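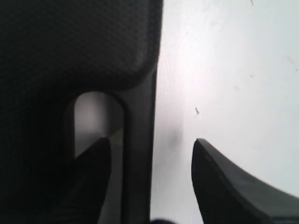
Ikside chores set, README

Hi, I'm Ansel Esposito and I put this set together because I got tired of arguing about whether a robot can do housework yet. Short answer from my bench: some of it, slowly, and please stay in the room.

What you get: 717 episodes, all from the wrist camera. Each one is a single try at a single chore - pick a thing up, move it over, put it down, let go. Failed tries are in there too, marked fail in labels.csv. I left them in on purpose (they're the best part!).

Splits: val and test have 70 episodes each, and everything else is train. The Mercado folder is only in test, so don't tune on it.

How good is it at chores? Light stuff with a clear edge to grab goes fine most days. Dark things are harder for my policy, especially when the fingers are black too and you can hardly tell where one stops and the other starts. Handles and openings are a coin toss. Towels, forget it. I timed myself against it on clearing a table and I was done before it had let go of the first cup.

Known problems: 20 episodes from February have the gripper width logged upside down, so 0 means open. The list is in bad_width.txt. Expect blur when the arm speeds up. I haven't cleaned any of that out.

The Husaneo loader still works if you pin the old version. The Bindberg one doesn't read the fail column, so patch it first or you'll train on my worst afternoons.

Found a wrong label? Send me the episode number and I'll fix it in the next upload.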